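# 回放

10月,3号工位。任务代号Iltarora,内容是橡皮筋分拣:黄色进蓝筐,红色进绿筐,黑色进橙筐。台面中间横着一只灰色的冲孔金属盒,双臂必须绕行,不得擦碰。绿筐里预放一只扁盒,占去大部分筐底,目的是让策略学会在狭小余量内松爪。

我的工作是操作主手。主手的关节读数映射到台上的从臂,我动,它动,延迟在可接受范围内。每条示教从双臂归位开始,到最后一根橡皮筋脱离夹爪为止。中途碰掉东西,整条作废;中途犹豫,按规程保留。规程上对“犹豫”没有定义。

每班第一件事是复位。橡皮筋散开,筐子摆歪,角度由随机表给出。第二件事是标零:夹爪全开,全闭,再全开。第三件事是踩踏板,听到提示音以后动手。

橡皮筋是难抓的东西。它没有固定的形状,平躺在木头上几乎没有高度,夹爪要压到贴近桌面才能收住。压得太低,指尖顶住桌面,力矩报警;压得不够,夹爪合拢,里面是空的。最初几天我的废条率很高。后来摸到一种做法:先让一侧指尖落到圈里,再合另一侧,等于用一根手指把它钩住,剩下的那根手指只管关门。筐里的橡皮筋缠成一团,钩法不管用,只能从上面直直插进去,夹住多少算多少,提起来抖一下,多余的会掉回去。

抖一下这个动作是规程允许的。

规程没有提到的是另一个动作。从筐里退出来之前,夹爪会在筐沿上轻轻靠一靠,然后再抬升。幅度很小,时长不到一秒。我查过自己的条目,从我接手的第一天起就有。我一直以为这是我的习惯。

发现它不是我的习惯,是在第一次策略回放的时候。

回放由Leltau负责。他们把前一批数据训完,权重发过来,在同一张台面上跑。前一批数据里没有我的,那时候我还没有进场,坐在这把椅子上的是另一个人,合同到期,名字在条目里只剩一串哈希。我松开主手,看从臂自己动。它绕过灰盒,插进筐里,提起来,抖一下。退出之前,它在筐沿上靠了一靠。

我把这一段拉回去看了很多遍,各路相机对齐到同一条时间轴,逐帧核对夹爪开度和腕部力矩。靠沿时力矩有一个小峰,形状和我自己条目里的峰基本重合。

培训的时候,他们给新操作员放过前任的录像,时长60分钟,没有声音。我看完就上了手。动作就是这样过来的:从那个人的手到录像,从录像到我的手,再从我的手进数据。策略走的是另一条路,终点一样。

我给Leltau提了一张单,标题是“筐沿接触,来源不明,请判断是否保留”。附件里放了工位的几张图。

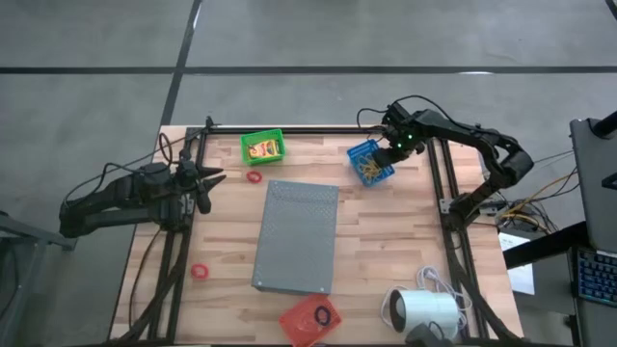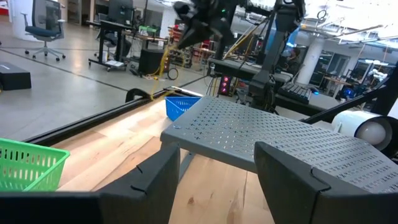
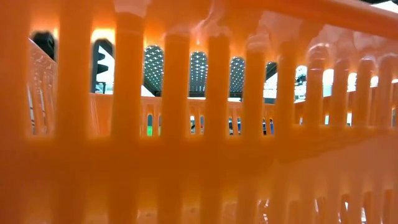 Leltau的答复当晚写在单子下面,没有署名。接触本身不影响成功率,可以保留,但他们要知道它有没有用处,因为模型分不出有用的动作和没用的动作,示教里有多少,它就学多少。如果操作员也说不清为什么要靠这一下,请录一组不靠的,做对照。最后还补了一句:录的时候不要想着它,想着它的话,手会绕,绕也会被学进去。

我照办。对照组从第789条开始。

第789条,我在退出前停住,没有靠,直接抬升。夹爪到达安全高度,橡皮筋也在。看曲线,停顿比平时长出一截,腕部有细小的抖动。保留。

接下来的几条,停顿逐渐缩短,抖动还在。我试过把视线从筐沿移开,盯灰盒上的孔,结果路径偏向灰盒一侧,最小间距逼近告警线。又试过加快节奏,不留出犹豫的时间,夹爪抬得太急,橡皮筋甩出去,作废。作废的条目不进训练集,但进日志,日志里写“操作员失误”,没有别的选项。

Goossens派来的现场工程师看了我的曲线,问主手的配重有没有动过。没有动过。他把主手的腕关节拆开,检查编码器,装回去,重新标零。读数和拆之前一致。他在检查表上打了勾。

那天夜里我又调出前任的录像,看手,不看夹爪。录像的角度不好,大部分时间手被支架挡着。能看见的部分里,那个人在靠沿之前会把小指从握把上抬起来,靠完再放回去。我对着屏幕把自己的右手放到握把上,做了一遍退出动作。小指是抬着的。

我不知道这是什么时候开始的。小指在主手上没有传感器,不产生任何数据。

我开始猜它的用处。也许早期的从臂刚度不够,伸到筐里以后末端下垂,退出前借筐沿校一下位置。也许那个人的视线被挡住,看不见夹爪的深度,要靠反馈力来确认自己在哪里。设备台账上写着,双臂在我进场之前换过一次减速器,由Jurcombe供货,换之前的型号没有登记。假如是第一种情况,那个动作在换件当天就失去了作用,但手还是照做,然后录进录像。

我把这个推测写进单子。Leltau回复:收到,无法验证。

对照组录到第857条结束。最后十几条里停顿基本消失,抖动低于阈值,小指放在握把上,我用胶带缠了一圈。胶带的事我没有写进备注,想了想,又补上了。

新权重在交班前发过来。我复位台面,按随机表摆好筐子,散开橡皮筋,松开主手,踩下踏板。

从臂起步,绕行,下探,合爪,提起,抖一下。到了退出之前的位置,它没有靠沿。它停了一下,停得很短,比我第789条的停顿短,比第857条的长。然后抬升。

成功率和旧权重持平。Leltau在单子上选了“已解决”,问我是否同意关闭。

我把那段停顿截出来,量了时长,填进备注栏,提交。然后撕掉胶带,全开,全闭,全开,给下一班标零。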